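The Table at Masari

1. The Will

When old Mrs. Liao died, she left the restaurant to her nephew, the recipes to her church, and the big table to whichever of her two bridge partners had been the better friend. She did not say which one that was. She had always played her cards close, and apparently death was no reason to start showing them.

The two partners were Irina Crăciun and King-fai Leung. They had sat at opposite sides of that table for most of their adult lives, and each of them drove home from the reading of the will feeling quietly sorry for the other.

The lawyer, Tsung-han Kao, was a young man who had gone into estates because he had been told it was peaceful. He wrote to both of them on 27/04/2023, asking for a short statement in support of their claim. "A page should do," he wrote. He would think about that sentence often in the months ahead.

Irina sent twelve pages. She had driven Mrs. Liao to the eye doctor. She had fed the cat, a biter. She had eaten the walnut cake every New Year and asked for seconds, and if that was not friendship then she would like Mr. Kao to tell her what was.

King-fai sent four pages and a casserole dish, which he said was evidence. He had borrowed it from the deceased and she had never once asked for it back. You did not lend a dish like that to an acquaintance.

"Is there anything inside it?" asked Cheng-en Kwan, who ran the front desk.

"Just a note," said Mr. Kao. "It says, 'See?'"

He put it on the shelf with the cat's vet bills.

By May they had stopped speaking to each other, except through Mr. Kao, who was billing for it. Irina let it be known that King-fai had once called the cake dry. King-fai let it be known that he had been quoting Irina. The nephew, who wanted to open by summer, phoned every morning to ask when somebody was going to come and get the thing. It was too long for the hallway and nobody could remember how it had been brought in.

In the end Mr. Kao did what he should have done first and went over to Masari to look at what they were fighting about.

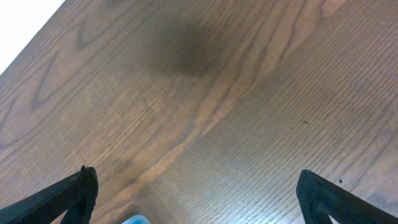

2. The Inspection

He had expected something grander. It was a table. It was brown, with a good deal of grain in it, and he ran his hand along the top the way he had seen people do on television when they knew about furniture.

"Well?" said the nephew.

"It's very nice," said Mr. Kao.

"You can have it."

"I can't have it. That's the whole problem."

So-ying Hsueh, who had cooked in that kitchen since before the nephew could walk, came out drying her hands and asked what the problem was. Mr. Kao told her. He told it well, having had practice, with the cake and the dish and the cat. She listened to all of it and then went back to check on her rice.

"She couldn't stand either of them," she called through the door. "They talked through the bidding."

Mr. Kao sat down. He asked if she would be willing to put that in writing, and she said she would rather put it in soup.

So it was done over soup. Irina came at noon, and King-fai came at noon as well, because Mr. Kao had told each of them that the other was not invited. They took their old seats out of habit. They looked at the empty chair, then at the bowls, and then Irina said the broth needed salt.

"She never used enough," said King-fai.

"She was a terrible cook," said Irina.

"Awful," said King-fai — with real feeling — and passed her the shaker.

They were there until the nephew turned off the lights. The table is still at Masari, held jointly, under an agreement that runs to two paragraphs and took Mr. Kao an afternoon. He got the casserole dish. Neither of them has asked for it back, and he has begun to worry about what that means.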